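Tuesday, January 9, 2018 – adhesive shelf life, Irley shop

Pulled the old Louro epoxy, batch 867, to see if it is still usable for fixture work.

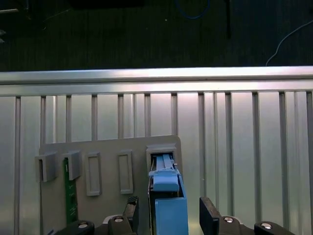
Rosário Lobo thinks the batch should go, as the hardener has darkened since April and she doesn't trust the cure. I mixed 2 small cups anyway, same ratio as always. One is on the shelf by the window, the other in the warm cabinet at 34 C.

Will check both with a fingernail tomorrow – up to 3 days before I call it dead. Need to ask Abílio about disposal. New tins on order from Irniris.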